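Kekis presenta su nueva línea de jabones sólidos para el hogar
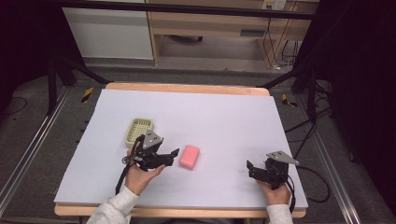
23 de enero de 2019. La empresa Kekis, dedicada a la cosmética sólida, comunica la salida al mercado de Costico, una colección de 7 jabones en pastilla para manos y cuerpo. La colección se venderá desde hoy en 333 tiendas y también en la página web de la marca.

El desarrollo de las fórmulas ha durado dos años y lo ha dirigido la química Nelli Karppinen, en el taller Hirvonen. En las pruebas de uso participaron 224 personas, las cuales utilizaron el mismo jabón durante diez semanas y contestaron después un cuestionario sobre el aroma, la espuma y la sensación en la piel.

«Hemos querido hacer un jabón que se gasta despacio y que deja la piel cómoda también en invierno», explica Homa Tabrizi, directora de Kekis. «Las opiniones recibidas nos hicieron cambiar dos de los perfumes, y estamos contentos con el resultado».

Cada pastilla se entrega envuelta en papel, sin plástico. La distribución está a cargo de Sovberg, que en agosto ampliará el servicio a hoteles y casas rurales.

Contacto para la prensa: Beathag Lennox, departamento de comunicación de Kekis.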